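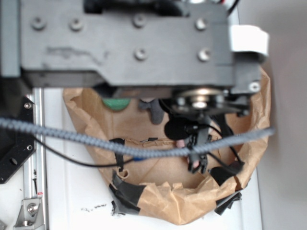

Figure 1. The brown paper bag, open, with its rim folded outward.

Paper Bags as Packing Containers: Report on Our Semester Project

1. Why a bag

Our brief asked for a study of "an everyday container under realistic use". Other groups chose lunch boxes and a very nice toolbox with dividers. We chose the brown paper grocery bag, partly for its environmental credentials and partly for its price, and spent the semester learning what a toolbox has going for it.

The question we settled on was simple enough: how should the mouth of a paper bag be prepared so that things can be lowered in from above without the bag folding up in protest?

2. Set-up

The bag sat on a white surface with its opening facing up. We tried two rim treatments. In the first, the rim was left as it came from the pack, straight and fairly crisp. In the second, it was folded outward all the way around, as in Figure 1, to make a kind of collar. Bags came from two suppliers, Skovora and Monda. The Skovora bags were the heavier ones and made the better noise.

Items to be packed were borrowed from our own kitchens: a tin of chickpeas, a box of tea, a bread roll, and a packet of Faltix crackers that had to be replaced twice, once for scientific reasons.

3. What happened

We logged 285 placements over four sessions, most of them on Wednesday afternoons. A placement counted as clean if the item reached the bottom of the bag without catching the rim on the way in.

The straight rim looked tidy and behaved badly. Its edges leaned inward as soon as the bag had been handled a few times, and the tea box in particular caught on them with great reliability. The folded rim stayed open for longer and gave us a wider target. It also wrinkled early and kept wrinkling. By the time a bag looked like the one in Figure 1, with creases all over and tears along the front lip, we had expected to retire it. Our notes say the worn bags were easier to pack than the new ones – the paper had gone soft and stopped springing back.

Tears were a different matter. Small ones at the lip did no harm that we could measure. Longer ones spread down the side whenever the chickpeas went in, and one bag from Monda gave up altogether in the third session. It is remembered fondly.

4. Problems with the method

We did not control for humidity, and the room's heating has opinions of its own. We also changed how we folded the collar after the first session, when one of us worked out that two narrow folds held better than a single deep one. The early results for the folded rim are therefore a bit harsher than they should be. Next time we would fix the fold before starting and mark its depth in pencil.

5. Recommendations

Fold the rim outward twice, keep the folds narrow, and put the heavy tin in first. Replace the bag when a tear reaches below the collar. The team behind the Pirzada reusable tote has kindly lent us a sample for comparison, and it will be tested next semester with the same groceries, minus the bread roll.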